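A **toaster oven** is a small electric oven that sits on a table or counter. Front door, wire rack, heating elements above and below, one or more knobs. Used for toast, reheating, small bakes, melted cheese, a single potato. Sits somewhere between the slot toaster and the full-size oven, and in plenty of kitchens stands right next to the first and replaces the second for most of the week.

Also called a countertop oven, mini oven (mostly outside the US) or, in older catalogs, a table broiler.

## Parts

**Body.** Sheet metal box, usually painted or coated. Black and silver are the common finishes. The top gets hot in use and is not a shelf, though it gets used as one.

**Door.** Hinged at the bottom on nearly all models, drops forward. Glass window. On some the rack slides out a little way when the door is lowered – handy, also a good way to tip a dish.

**Elements.** Thin tubes or rods running side to side. Bare metal or quartz. Cheap models have two, one up one down; most have four.

**Rack.** Wire, removable. Fits on ledges in the side walls. Two heights on larger ovens, one on small ones.

**Crumb tray.** Flat sheet under the lower elements. Pulls out from the front or the back. The part most often forgotten, and the reason for most of the smoke.

**Controls.** Down the right side as a rule. Timer, temperature, sometimes a third knob for top heat, bottom heat or both. The timer on knob models is clockwork and ticks, then rings a bell. One-knob models have the timer only and run at a fixed heat.

## Compared with a slot toaster

The slot toaster is faster with plain bread and uses less power doing it. Both sides brown evenly because the slice stands up between the elements. In the oven the slice lies flat, and the underside picks up rack lines.

The oven takes anything that fits the opening: open sandwiches, rolls, leftover pizza, things with a topping. It also has a door, so the food can be watched. Households that own both tend to keep them together near one outlet, which raises the question of space (see Placement).

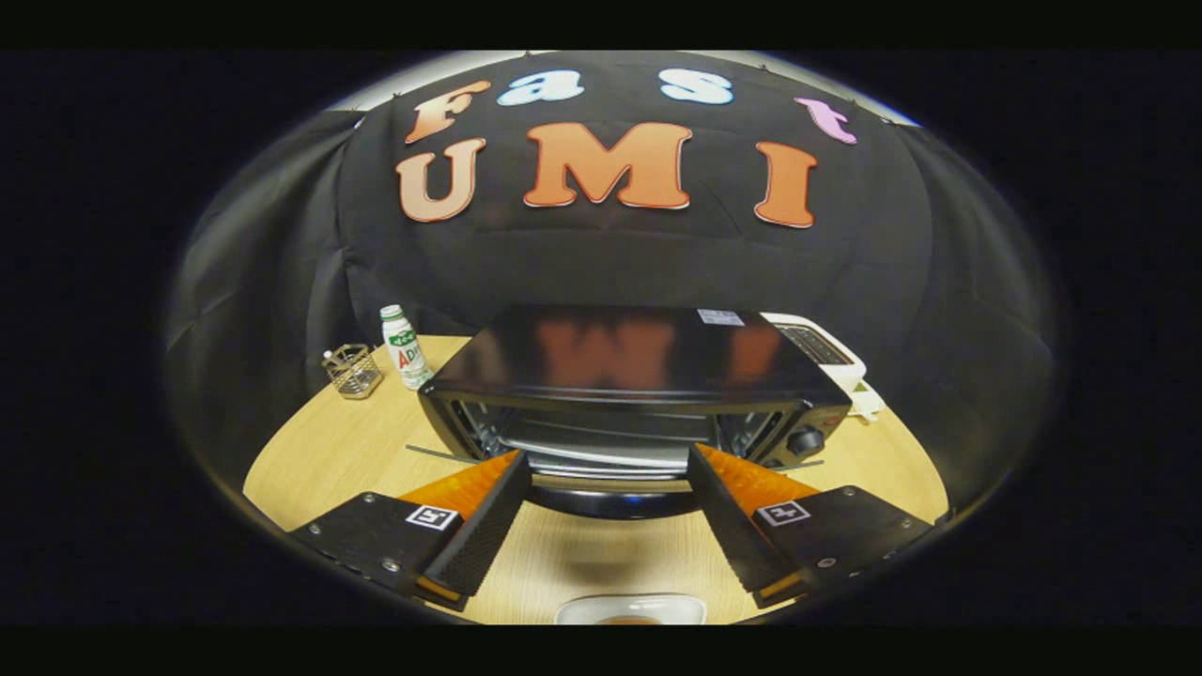 Bondarchuk disagrees with the usual advice to own both: a slot toaster earns its place only where bread is eaten every morning, and anyone toasting twice a week should give the space to the oven and put up with the lines on the underside.

The Hulutholm kitchen handbook takes the other side and lists the two as seperate tools with separate jobs. No settled view.

## Placement

Flat, steady, dry surface. A table does as well as a counter if it does not wobble. Gap on all sides – makers give different figures, so check the leaflet. Sides and back need air.

Keep well clear of:

- curtains, hanging cloth, paper towels
- plastic bottles and tubs, which soften before anyone notices
- bread bags
- the cords of other appliances

Round tables waste some room behind a square appliance, but the front edge is easy to reach. Make sure all four feet are on the surface and the door can come fully down without hitting anything. Cords should not cross the top or hang in front of the door.

Heating appliances should not share an extension cord. Two of them running on one household circuit will often trip the breaker.

## Sizes

Sold by slices or by liters. Two-slice and four-slice are the usual table sizes. The Onness compact holds 15 liters, the larger Onness 34. Past that the thing stops being small and needs its own stretch of counter. Drurero sells a model 44 cm wide with a single knob, common in rented rooms and student housing.

Slice counts are optimistic. A four-slice oven takes four slices of sandwich bread laid tight together, not four slices of a country loaf.

## Use

Heat up first for baking, not needed for toast. Rack in the middle for most things, higher for browning. Small space means food is close to the elements, so tops brown early – cover loosely with foil if the middle isn't done, and keep the foil off the elements and the walls.

Recipes written for a big oven usually need a lower setting or a shorter time. Check early. Knob markings are approximate on cheap ovens and a small oven thermometer settles the matter.

Low settings can be used for drying herbs or keeping plates warm. On the Drurero the lowest mark is 105 °C, to high for herbs.

Not suitable: wax paper, plastic lids, glass that isn't marked oven safe, anything tall enough to touch the top elements.

## Cleaning

Unplug. Let it cool all the way. Crumb tray out, empty, wash, dry, back in. Rack in hot soapy water. Damp cloth on the walls and the inside of the door. No spray cleaner near the elements, ever. Glossy tops show every smear and want a soft cloth, no scouring pad.

Grease on the elements burns off by itself with a few minutes of heat and an open window.

## See also

Broiler. Convection oven. Crumb tray. Slot toaster. Wire rack.

*Last edited 2025-12-29. Section on sizes needs more makers.*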